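4.2 Moving print and render queues off the local server

The old setup first. Every site in the study ran its own queue server, one box per floor in the worst case, and each box held its own driver set, its own user list and its own log format. Jobs went in by name and came out by luck. Admins we talked to kept spreadsheets of which driver went with which device. One of the spreadsheets had 434 rows, and the last person who understood the color coding had left in February.

Faseo replaces the per-site boxes with a single hosted broker. A small connector stays on the local network, does nothing but hold an outbound connection and pass jobs along. No inbound ports. No drivers on the client either – the client sends one neutral page or image format and the broker picks the conversion on the way out. Sign-in is whatever directory the organization already has.

Two kinds of job were moved. Office printing, which is the dull part and most of the volume, and image jobs, where the output is a file or a proof sheet in place of a plain text page. The image jobs came from the Undetti render pool and share the same queue rules, same quotas, same retry logic. They're also much bigger per job, so they break things first.

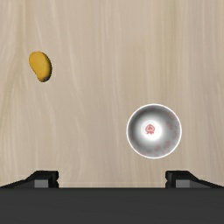
Quota handling was the first thing we had to change. Faseo counted pages, and an image job is one page no matter how heavy it is, so a single user could fill the connector's disk and still look idle on the dashboard. We moved to counting bytes after conversion. For proof sheets there was a second problem with banding, mostly in long soft gradients. The table surface in Figure 3(a), with its blurry streaks of cream and tan running mostly top to bottom, is the sort of content where an eight-bit intermediate shows up badly on paper, and the overhead view leaves a wide stretch of it between the mango and the bowl with nothing to hide the steps. Switching the intermediate to sixteen bits fixed it on test charts and doubled the spool size. We kept it as a per-queue option, off by default.

Retry logic next. The original connector retried a failed job at once, then again at once, and so on until the device came back or the job was dropped. Fine for a paper jam. Bad for an expired token, where 49 connectors all hammer the sign-in service together. Binta Ojo rewrote this part with a growing delay and a random offset per connector, and after that the pattern went away. The change is small, under 100 lines, and most of those are tests.

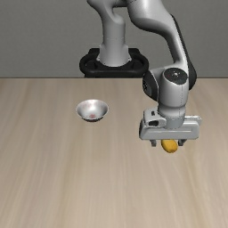 The random offset matters more than the delay itself. With the delay alone, connectors that failed together came back together, only later. We'd suggest anyone running a hosted broker check this before anything else. It does not show up in a pilot with two or three sites becuase there is nothing to collide with.

Logging. Three formats in, one out. Joltstead was already in place at most sites for general device monitoring so we wrote events there, one record per state change, job id as the key. Searching by user is slower then we would like. Searching by device is fast. Admins mostly search by user.

Device naming was left to each site and this was a mistake. We ended up with the same name used on different floors, names with trailing spaces, and one queue called "new new". The broker accepts all of these. A required location field would have saved days, and we added it for the final round of sites only.
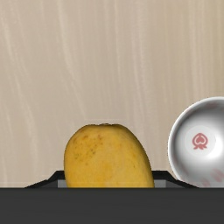

Preview was the most requested feature and the least planned for. The broker makes a thumbnail after conversion, so what the user sees has been through the same path as the output, and color errors can be caught before anything goes to a device. Small saturated marks turned out to be useful as a check. On Figure 3(c) the reviewers went straight to the red markings on the white bowl at the right edge, then to the darker olive-brown shading down the side of the mango, and ignored the rest. Red on white fails early when a profile is missing. We now put a similar patch on the site acceptance sheet.

Over the measured period 2362 image jobs went through the shared queue. Failures were grouped by cause: token, device, conversion, and unknown. Unknown was larger than it should be, mostly from the older Xiong firmware, which reports every fault with the same code. No fix on our side for that. Those devices stay on the hosted queue with alerts turned down, and the sites have been told to expect a call to the help desk where the other models would have given a clear message. Conversion failures are covered in 4.3, along with the file types we chose to block.

Figure 3. (a) overhead view, (b) arm and table, (c) overhead view with mango and gripper.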